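In Defence of the Cluttered End

Every table has a far end, and the far end is where things go to live. A box of tissues, a bowl, whatever came in from the car in November. I have owned three tables and each has grown one within a fortnight.
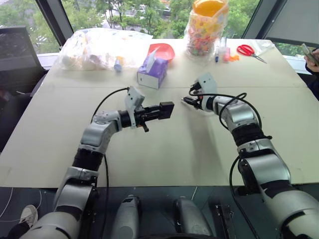
The tidying people of Wukstead would have me clear it nightly. I tried. I found I had merely moved the tissues to a shelf, and then walked to the shelf every time I sneezed — 50 sneezes a week, in a bad spring.

So I keep half a table bare for work and let the other half please itself. Guests are seated at the bare half.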